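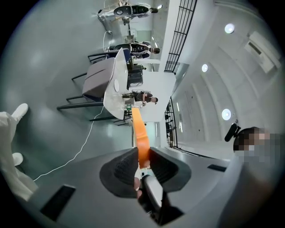 Accueil Fichiers Tickets Wiki

Problèmes de dames Tremetti

Recueil de 3000 positions de dames internationales (damier de 100 cases), avec solution, niveau de difficulté et thème tactique. Les positions servent aux exercices du site Takumgate, mais elles peuvent être utilisées dans n'importe quel logiciel qui lit la notation FEN des dames.

Contenu

problemes.csv : toutes les positions, une par ligne
solutions.pdn : les solutions complètes, variantes comprises
themes.txt : la liste des thèmes et leur code
essai/ : un extrait de 200 positions pour tester une importation

Les colonnes de problemes.csv sont, dans l'ordre : id, fen, trait, niveau, theme, source, remarque. Le séparateur est le point-virgule. L'encodage est UTF-8 sans BOM. Si Excel affiche mal les accents, passez par le menu d'importation au lieu d'ouvrir le fichier par double-clic.

D'où viennent les positions

La plus grande partie est tirée de parties de club saisies par Heino Mägi et Wubit Tekleab. Le reste a été composé pour les cours de débutants. Les compositions portent la mention « comp » dans la colonne source, les positions de partie la mention « part ». Les noms des joueurs ont été retirés.

Dans les positions de partie, il arrive que des pions sans rôle dans la combinaison aient été enlevés pour alléger le diagramme. La remarque indique alors « simplifié ».

Niveaux

Le niveau va de 1 à 5. Il a été attribué à la main par Ingeborg Lenz d'après le nombre de coups à calculer et la présence de prises obligatoires difficiles à voir. Il ne correspond à aucun classement officiel. Les niveaux 1 et 2 conviennent à quelqu'un qui connaît seulement la règle de la prise majoritaire. Au niveau 5, comptez sur des finales de dames assez longues.

Vérification

Chaque solution a été rejouée avec le moteur Broser. Il reste 41 positions pour lesquelles le moteur trouve un second gain. Elles sont gardées avec la remarque « dual » et il vaut mieux les exclure d'un concours de solutions.

Limites connues

Les fins de partie avec trois dames contre une sont peu représentées.
Le trait est presque toujours aux blancs. Pour l'avoir aux noirs, il faut retourner le damier et recalculer les cases.
Le code de thème 113 regroupe plusieurs combinaisons différentes et devrait être découpé (voir les tickets).
Les remarques sont en français uniquement. Thilini Pramanik a commencé une traduction anglaise, pas encore fusionnée.

Corrections

Ouvrez un ticket avec l'identifiant de la position et le coup contesté. Une suite de coups en notation numérique suffit (par exemple 32-28, 23x32). Ne renvoyez pas le fichier CSV entier, les différences deviennent illisibles.

Licence et citation

CC BY-SA 4.0. Pour citer : J. Bhuiyan et al., Problèmes de dames Tremetti, version du 24 février 2019.

La prochaine version doit changer les codes de thème. Les identifiants des positions resteront les mêmes.

Partages : 7 | Commentaires : 2
Contact : Jahangir Bhuiyan | © Takumgate | Haut de page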